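How a Robot Hand Learns to Pick Things Up

Pick up a pencil. It probably took you less than a second, and you did not have to think about it. Your brain told your arm where to go, your fingers opened to the right size, and your skin let you know when to stop squeezing.

A robot has to do all of those jobs too, and someone has to build and program every part of it. That work often happens in big companies, but it can also happen in a garage, a basement or a shared workshop. A shared workshop is a place where people pay a small fee each month to use the tools and the space.

Bartosz Gajewski is building a robot with two arms at a workshop called Jestgate. He started with one hand, which sat on a shelf for most of the winter with no arm to go on. By June he had two arms and two hands, and he could begin teaching them. The robot's name is Tang. Bartosz named it after his cat.

What is inside a robot hand?

Your fingers do not have many muscles in them. Most of the muscles that bend your fingers are in your forearm. They pull on long cords called tendons. Hold your forearm with one hand and wiggle the fingers of the other. You should be able to feel the muscles moving under the skin.

Some robot hands copy this idea and use strings for tendons. Others have tiny motors inside the hand itself. A motor is a machine that turns when electricity goes through it. Gears slow the turning down and make it stronger, so that a small motor can bend a finger with enough force to hold something.

Each place where a robot can bend or turn is called a joint. Your elbow is a joint, and so is each knuckle. The more joints a hand has, the more shapes it can make. More joints also mean more wires and more parts that can break. Bartosz spent 28 evenings on the wiring alone. He had to redo part of it when a plug kept working loose at the wrist.
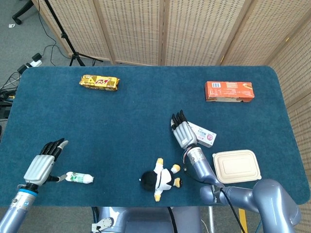

Teaching a robot to grab starts with choosing what it should grab. A good practice set has many different kinds of objects, so the robot does not get used to just one. A flat box has straight sides that fingers can press against. A bottle lying on its side can roll away if a finger bumps it, and the one next to the left hand has its cap right by the thumb, so a small mistake could send it off across the table. The penguin is a different problem, as a plush toy squashes when you squeeze it. A shiny wrapper, like the gold one on the snack bar, reflects light, and that can confuse a camera.

How does the robot know where things are?

Many robots use cameras as eyes. A camera sends a picture to a computer, but to the computer a picture is only a long list of numbers. Each number says how bright or what color one tiny dot is. A program has to look through all of those numbers and work out which dots belong to the bottle and which belong to the table.

The next step is distance. You have two eyes, and each one sees things from a slightly different spot. Your brain compares the two views to tell how far away something is. Some robots do the same with 2 cameras. Others use a special sensor that measures distance with light.

Once the robot knows where an object is, it plans a path for its arm. The path must not go through the table, through another object or through the robot's other arm. Bartosz says that last one gave him the most trouble. Tang's arms knocked into each other twice in the first week, and one finger had to be replaced.

How hard should it squeeze?

If the robot squeezes too gently, the object slips. If it squeezes too hard, the object gets crushed. Robot builders test this again and again. Bartosz made Tang try the same grab 40 times in a row and wrote down what happened each time. On the first day, it worked 8 times. He changed how far the fingers opened and ran the test again the next evening.

Keeping a record like this is an important part of building anything. If you change two things at once, you cannot tell which one made the difference.

Try it yourself

You can find out what a robot hand is up against. Ask an adult before you start.

Put on a pair of thick winter gloves. Lay a coin, a sock, a small box and an empty plastic bottle on a table. Close one eye and try to pick up each object using only your thumb and one finger.

Write down which objects were easy and which were hard. Then take off one glove and try again with that hand. Did the coin get easier? What changed when you opened both eyes?

Words to know

Joint: a place where an arm, leg or finger bends or turns.

Motor: a machine that uses electricity to make something move.

Sensor: a part that measures something, such as light, heat or pressure.

Tendon: a strong cord that connects a muscle to a bone.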